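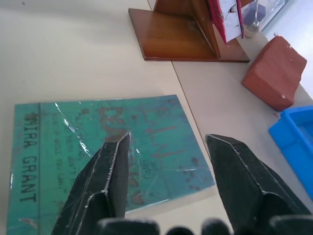
Mira Grant paperback, fingers open, plastic cover on.

Clundari > Student projects > Arm notebook > May

2 min read

Book pick, second table. Jirayu Phuthong on the keyboard, me writing.

Glare is still the main problem. The clear cover throws white streaks and the edge finder takes the long diagonal one for the side of the book. Raised the threshold from 13 to 200 and it let go of the streak but lost the left edge too. Left it at 200 for now.

Open width set to 1376 counts. Full open is 2000, but then the right finger comes down too near the red block. Moved nothing – the Wurnbridge rules say the other items stay on the table during a run, so we may as well get used to it.

Jirayu wants to grip across the spine side first. I would slide the book to the table edge and pinch it there. Both go on the list.

To do:
– try the lamp lower and off to one side
– ask Srithong for the softer finger pads
– check whether the seam in the table shows up as an edge
– back up the Plukent settings before anyone changes them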